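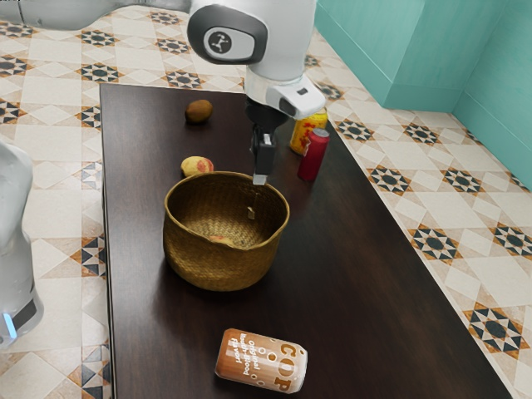 Figure 3. Woven basket beside two upright containers on a dark brown wooden table (rendered view).

17 min read
Last updated: 28 November 2018

4.2 Does open storage change what people keep?

The claim that open containers lead households to own less has been repeated so often that it is now cited without a source. Where a source is given, it is nearly always the Wovine customer survey, in which 3704 buyers of baskets and trays were asked whether they felt their homes had become "easier to manage." Most said yes. We do not doubt that they said so. We do doubt that the answer tells us much about baskets, as everyone asked had just paid for one.

Three problems stand out. The survey had no comparison group. It went out in February, when many people are still tidying up after the holidays and would have thrown things away in any case. And the question bundles ease of finding, ease of cleaning and the number of things owned into one item. Later authors picked whichever meaning suited them. Mitaline's planning guide reads the result as evidence that people kept fewer objects, a reading the wording of the survey does not support at all.

Rüegg's household diaries are better. Corina Rüegg followed 34 homes, half of which moved everyday items from closed cupboards to open containers of the type in Figure 3, and asked an adult in each home to write down what was bought, given away or thrown out. The homes with open storage did report getting rid of more. The trouble is that they also wrote longer diaries. An entry reading "threw out old string, two lids, a dried-up pen" looks like a more active home than one reading "cleared a shelf," and the coding scheme treats it that way. Once diary length is taken into account, the gap shrinks to a size we would not want to build an argument on. Rüegg says as much in a footnote, though most of the papers that cite the diaries leave the footnote out.

There is also the matter of who chose to take part. The families were recruited through Hilemia, a home-goods retailer with a loyalty program, and they were allowed to pick their own group. People who volunteer to have their belongings on view may well be people who were already planning to thin them out. A coin toss would have settled this. The reason given for not using one was that families "would have resisted being told how to store things" - a fair worry, but one that leaves the main finding open to the simplest objection.

The study most often set against these is the Kravets report on rented apartments, which found no effect of storage type. We are not much more impressed by it. The tenants were visited once, and what they owned at the start was rebuilt from memory about 17 weeks later. Few of us could list the contents of a kitchen drawer this morning, let alone last season. A finding of no effect from a measure this noisy is weak evidence, and it should not be used as if it closed the question.

What can be said, then? People tend to report liking open storage soon after they adopt it. They may notice unused things sooner, and some of those things may leave the house. Whether the space then stays clear or fills up again is unknown, as none of the studies ran long enough to see a second round of buying. Our own guess is that it fills up, but we have no data for that either and the reader should give it little weight.

For these reasons the storage variable is kept in the models in Section 5 only as a control. We report its coefficient in the appendix and draw no conclusions from it.

Related articles
Self-report and the problem of the tidy respondent
How long is a household diary?
Loyalty programs as a source of study samples
Memory for owned objects: a short review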